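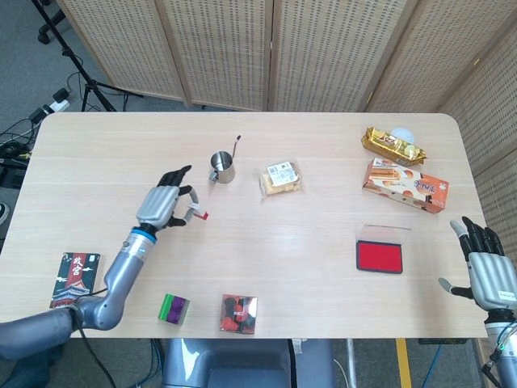
Mwajuma Okoth
저는 그 숫자를 조금 다르게 읽었어요. 100번 시도해서 67번 성공했다는 게 나쁘다는 말씀은 절대 아니고요, 오히려 책상 위에 이것저것 늘어놓고 그 정도 나왔으면 손가락 제어는 꽤 잘 배운 거라고 봅니다. 다만 그 67이 '접촉 직전 멈춤' 덕분이라는 결론에는 아직 마음이 안 따라가네요. 멈춤을 넣으면서 시연 데이터도 새로 모으셨잖아요. 그러면 두 가지가 한꺼번에 바뀐 건데, 어느 쪽 덕을 본 건지 어떻게 아시나요? 따지려는 게 아니라 저희도 비슷한 데서 한참 헤맨 적이 있어서 정말 궁금해서 여쭙니다.

느린손가락 (글쓴이)
아이고, 첫 답글부터 제일 아픈 데를 짚으셨네요 ㅎㅎ 그래도 이렇게 꼼꼼히 읽어 주시니 글 올린 보람이 있습니다. 본문을 나눠 올리다가 순서가 좀 꼬였는데, 중간에 들어오신 분들도 계실 테니 방법부터 다시 풀어서 적어 볼게요. 길어도 차 한 잔 드시면서 읽어 주세요.

저희가 Clituler라고 부르는 방식은 거창한 게 아닙니다. 사람이 원격으로 로봇 손을 움직여 작은 물건을 집는 시연을 모으고, 그 시연을 접근, 접촉, 들기 구간으로 잘라서 따로 가중치를 줘 학습시키는 겁니다. 보통은 궤적 전체를 통째로 따라 하게 하는데, 그러면 길이가 긴 접근 구간만 열심히 배우고 정작 손가락이 물건에 닿는 그 짧은 순간은 대충 넘어가 버리더라고요. 팔은 기가 막히게 예쁘게 가는데 손끝이 물건을 톡 밀어 버리는 거죠. 그 모습을 몇 주 보고 있으면 사람이 참 겸손해집니다.

그래서 시연하는 사람에게 닿기 직전에 아주 잠깐 멈춰 달라고 부탁했습니다. 멈춘 지점을 기준으로 구간을 자르면 경계가 깔끔하게 잡히고, 정책 쪽에서도 그 자리에서 손 모양을 한 번 가다듬을 여유가 생깁니다. 시연은 모두 900회이고, 배치는 6가지를 돌려 가며 썼습니다. 평가는 학습에 없던 배치로 100번 했고요.

물건을 일부러 어수선하게 둔 것도 설계의 일부입니다. 스테인리스 피처는 주변이 비치고, 투명한 상자는 윤곽이 잘 안 잡히고, 과자 상자는 그림이 요란하고, 인주 패드는 빨간색이 강해서 목표물의 빨간 끝과 헷갈리기 딱 좋거든요. 깨끗한 책상에서만 잘되는 모델은 저희 팀에 이미 넘치게 있습니다.

납땜하는곰
구간별 가중치 얘기는 아주 공감합니다. 저는 그리퍼만 써 봐서 손가락 달린 손은 부럽기만 한데요, 질문 하나 드려도 될까요? 멈춤 시간을 사람마다 다르게 했을 것 같은데 그건 어떻게 맞추셨어요? 저희 쪽은 성격 급한 분이 시연하면 멈춤이 거의 안 보이고, 느긋한 분이 하면 로봇이 명상하는 수준이 됩니다.

느린손가락 (글쓴이)
명상하는 로봇, 저희도 키웠습니다 ㅠㅠ 처음에는 멈춘 길이를 그대로 학습에 넣었다가 정책이 접촉 직전에 영영 안 움직이는 경우가 나왔어요. 관측이 안 변하니까 '계속 멈춤'이 제일 그럴듯한 답이 된 거죠. 지금은 경계를 찾은 다음 멈춘 프레임 대부분을 덜어 냅니다. 속도만 보고 자르면 중간에 망설인 곳까지 잡혀서, 손가락 관절값의 변화도 같이 봅니다. 이 부분은 Mutua Kashindye 님이 예전에 댓글로 알려 주신 요령을 많이 참고했어요. 늦었지만 감사드립니다.

Mutua Kashindye
기억해 주셔서 고맙습니다. 그런데 감사 인사를 받고 바로 이런 말씀을 드리기가 좀 미안하네요. 저는 Okoth 님 쪽에 한 표입니다. 멈춘 프레임을 덜어 내신다면 실행할 때 정책은 멈춤을 거의 안 하는 셈이잖아요. 그러면 '멈춰서 손 모양을 가다듬는다'는 설명은 힘이 약해지고, 남는 효과는 구간 경계가 정확해졌다는 것 하나입니다. 그것만으로도 충분히 좋은 결과인데 본문은 앞쪽 설명에 더 기대고 있어서 읽는 사람이 오해할 수 있어요.

제가 예전에 Mwaipopo 과제에서 비슷한 걸 해 봤을 때는 경계를 사람이 손으로 표시해 줘도 개선 폭이 비슷했습니다. 물건도 다르고 손도 달라서 그대로 비교할 수는 없지만, 기존 시연에 손으로 경계만 찍어서 다시 학습해 보시면 답이 금방 나올 것 같아요. 새로 모을 필요도 없고요.

느린손가락 (글쓴이)
음, 읽고 나서 한참 앉아 있었습니다. 말씀이 맞는 것 같아요. 다만 변명을 조금만 하자면, 프레임을 덜어 내도 시연자가 멈췄다가 다시 움직일 때의 손 모양 자체가 달라집니다. 멈추지 않고 쭉 들어가면 엄지가 늦게 따라오는 습관이 있는데, 한 번 멈추면 엄지와 다른 손가락이 마주 본 상태에서 닫기 시작해요. 그래서 멈춤이 정책의 행동을 바꾼다기보다 시연의 질을 바꾼다고 쓰는 게 정확하겠네요. 본문은 그렇게 고치겠습니다.

엄지 얘기가 나온 김에 한 장 더 올립니다.
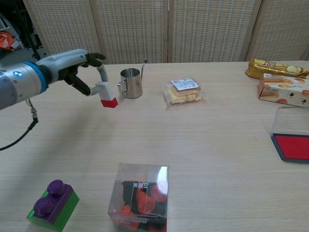 피처 옆, 블록을 문 엄지와 손가락

멈춤 없는 예전 시연으로 학습한 쪽은 실패가 대부분 엄지에서 났습니다. 물건이 손끝에서 비스듬히 돌아가다가 빠지는 식이에요. 새 시연 쪽은 실패하더라도 양상이 다릅니다. 위치를 옆으로 살짝 잘못 잡는 경우가 많고, 피처에 가까이 둔 배치에서 특히 심했습니다. 반사 때문인지 손이 피처를 피하려고 옆으로 도는 건지는 아직 모르겠어요.

오후의커피
전 반사라고 봐요! 스테인리스는 정말 골칫거리예요. 저희는 반짝이는 물건에 무광 스프레이를 뿌렸더니 바로 좋아져서 다들 박수를 쳤는데, 생각해 보니 세상 모든 주전자에 스프레이를 뿌릴 수는 없는 노릇이더라고요. 그래도 원인 찾는 용도로는 괜찮으니 한번 해 보세요. 피처 하나만 종이로 감싸 놓고 돌려도 감은 올 거예요.

Mwajuma Okoth
종이로 감싸는 것도 좋지만 그러면 색과 질감이 같이 바뀌니까, 저라면 피처를 그대로 두고 거리만 조금씩 벌려 보겠습니다. 손이 피하느라 도는 거라면 거리에 따라 오차가 서서히 줄어들 테고, 반사가 원인이면 조명 방향에 더 민감할 것 같거든요. 그리고 엄지 설명은 아주 좋았어요. 처음부터 그 얘기를 본문에 쓰셨으면 제가 그렇게 물고 늘어지지 않았을 거예요 ㅎㅎ

그래도 비교 실험은 꼭 해 주세요. 예전 시연에 손으로 경계를 찍은 것, 새 시연을 자르지 않고 통째로 학습한 것, 이 둘만 있으면 저는 더 바랄 게 없습니다.

납땜하는곰
저는 살짝 반대 의견인데요. 물론 비교가 있으면 좋죠. 그런데 현장에서 쓰는 입장에서는 시연자한테 "닿기 전에 잠깐만 멈춰 주세요" 한마디 하는 걸로 좋아진다면 이유가 뭐든 내일 당장 따라 할 겁니다. 사람이 경계를 일일이 찍는 건 하루만 해도 눈이 빠져요. 성능이 같더라도 비용이 다르니까 멈춤 쪽이 이긴 거 아닌가요?

Mutua Kashindye
쓰는 입장에서는 그 말씀도 옳습니다. 다만 이유를 모르고 따라 하면 물건이 바뀔 때 곤란해져요. 천처럼 흐물흐물한 걸 집을 때는 닿기 직전이 어디인지부터 애매해서 멈춤이라는 지시가 잘 안 통합니다. 그때 가서 경계가 중요했는지 손 모양이 중요했는지 알고 있으면 다른 방법을 고를 수 있잖아요. 저는 그래서 자꾸 귀찮은 말씀을 드리게 됩니다.

새벽반장갑
조용히 읽다가 처음 글 남깁니다. Fendard에서 쓰는 수집 도구에도 구간 표시 기능이 있는데, 시연하면서 발판을 밟으면 경계가 찍혀요. 양손이 다 바쁘니까 발이 딱이더라고요. 멈추지 않고도 경계를 남길 수 있으니 두 효과를 나눠 보기에 좋지 않을까요? 단점은 사람마다 밟는 타이밍이 달라서 처음에는 연습이 좀 필요하다는 것, 그리고 저처럼 박자 감각 없는 사람은 매번 늦게 밟는다는 것입니다 ㅠ

느린손가락 (글쓴이)
발판! 왜 그 생각을 못 했을까요. 서랍에 안 쓰는 게 하나 있을 것 같은데 찾아보겠습니다. 늦게 밟는 문제는 사람별로 지연을 재서 앞으로 당기면 될 것 같고요.

하실 말씀들이 다 제 마음에 걸려서 할 일을 정리해 둡니다. 우선 예전 시연에 경계만 찍어 다시 학습하고, 새 시연은 통째로도 학습해 보겠습니다. 평가는 똑같이 100번씩 할게요. 피처 거리 실험은 Okoth 님 방식으로 먼저 하고, 종이 감싸기는 그다음에 합니다. 발판은 시연을 새로 모아야 해서 맨 뒤로 미룹니다. 납땜하는곰 님은 그동안 멈춤만 먼저 써 보시고 결과 좀 들려주세요. 그리퍼에서는 어떤지 저도 궁금합니다.

납땜하는곰
넵, 내일부터 바로 해 보겠습니다. 저희 팀 성격 급한 분을 설득하는 게 제일 큰 난관이네요.

오후의커피
혹시 시연 데이터는 공개 계획 있으세요? Clerkska 게시판 쪽에도 이런 어수선한 책상 데이터를 찾는 분들이 꽤 계시던데, 올려 주시면 다들 엄청 반가워하실 거예요!

느린손가락 (글쓴이)
공개는 하고 싶은데 경계 표시를 정리한 뒤에 하려고 합니다. 지금 상태로 올리면 멈춤을 덜어 낸 것과 안 덜어 낸 것이 섞여 있어서 받으시는 분이 고생하세요. 정리되면 이 글에 이어서 알려 드릴게요.

2019년 8월 19일 수정: 본문에서 멈춤의 효과를 설명한 문단을 Mutua Kashindye 님 의견대로 고쳤습니다. 성공 횟수는 그대로입니다.

Mutua Kashindye
고친 문단 읽었습니다. 훨씬 좋아요. 비교 결과가 나오면 실패한 시도도 엄지 쪽인지 위치 쪽인지 나눠서 같이 올려 주세요. 저는 그쪽이 더 보고 싶습니다.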